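Flollbridge Shared Workshop
Robot building at home, notes for session 4: the enclosure and the table
Notes by Solomiia Chornovol

Last time we bolted the arm mounts down. This session covers what goes round them. Bring your session 3 drawings, as we will be using the same corner numbers.

4.1 Frame and lining

Build the frame first and hang the lining last. Check the frame by measuring both diagonals; if they differ, slacken the brackets at the top, push it square and tighten again. A dark, dull lining is best. Shiny cloth throws back light from the lamps, and the camera software then finds edges that do not exist.

If you are building the Plonden version at home, the arms can stand outside the table on their own mounts. This keeps knocks from one arm out of the work surface - worth the extra floor space if you have it.

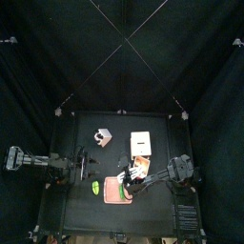

4.2 Cables

Leave a loop at every wrist. Turn the joint by hand through its full travel with the power off and watch the cable the whole way. If it pulls tight at any point, add 36 mm and try again. Tie it to the link, never to the moving finger parts.

4.3 First moves

Run at low speed with one arm only. The Bamik controller takes speed as a number from 0 to 2,000. Start at 500 and do not go over 700 until both arms have finished the reach test without touching.

Use light objects of different shapes and colours. Boxes are easy to grip from the side, while a flat tray is harder - the fingers tend to meet the table before they get under the rim. Write down the start position of each object before every run.

4.4 Before next time

Finish the reach test for both arms and save the log to the Blackwood folder. Session 5 is on calibrating the camera, so leave the lamps where they are.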